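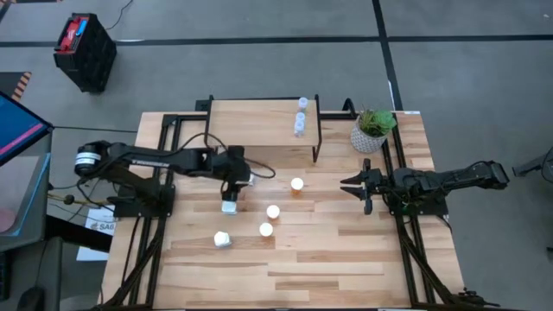 My half of the project was the task planner, the bit of software that decides which arm does what and in which order. Nabila Kettani did the perception side, so she turns camera pixels into a list of objects with positions, and I turn that list into moves. It sounds like a tidy split, and for the first few weeks it really wasn't! The planner sees the table as a graph, where every object is a node and every arm has a zone it's allowed to reach into. With the left gripper holding one white cup and two more still sitting on the wood, the planner has to keep track of which cup is the held one, and my first version kept swapping them whenever the detector shuffled its list.

The fix was giving each object an ID that sticks (we called that module Flisumov, don't ask). Once a gripper closes on something, its ID gets locked to that arm until release, and the detector isn't allowed to touch it. I was pretty chuffed with that one – it's only a few dozen lines.

The second headache was the shared middle of the table. Both arms can get there, so I wrote a simple reservation system. An arm asks for the centre zone, waits if it's taken, and gives it back when it leaves. We ran 800 planning problems through the simulator with it switched on, and 97 of them timed out. Nearly all of those were deadlocks, with each arm waiting on the other. Essam Tawfik, our supervisor, suggested a priority rule where the arm already holding something goes first. I re-ran only the 97, and 400 milliseconds of extra waiting time was the worst I saw in any that finished. Six still failed and I haven't worked out why.

Still on my list as of 2020-07-22:

Clean up the logging, which prints way too much at the moment.
Make the zones a proper config file so I don't have to recompile every time I nudge a boundary.
Get the planner to re-plan when an object moves halfway through a job. At present it just stops and waits for me to press enter.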